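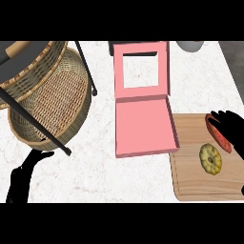 The fault at Elau began in a grasp log, and for many weeks it looked like a success. The company trains kitchen robots in simulation before any real arm may move. In one typical task the machine works over a marble-patterned countertop, with one black hand at a tiered wicker basket and the other reaching over a red item by the cutting board, while a pink box stands open with nothing in it. Of 2,730 simulated grasps, the software reported almost every one as firm.

Then, on a Thursday, the first real arm closed its hand on a wicker rim and did not stop closing. The rim cracked. A technician was standing 60 centimeters away, with her own hand on the same counter.

"She was not hurt, but we had no right to be so lucky," says Lempi Savolainen, who investigated the case for the safety office Prasik.

Her report found that the simulator treated every basket as a rigid body. Real wicker bends, so the contact signal came late, and the controller answered by adding force. The limit of 30 newtons was written in the settings file, but an update had disabled it in 84 of the stored tasks.

Elau has now put the limit into the hand controller itself, where an update cannot reach it. The tests with soft objects continue until November. Savolainen has asked to see the raw force data, and she is still waiting for it.

Contact the editors | © Gavine Magazine | Back to top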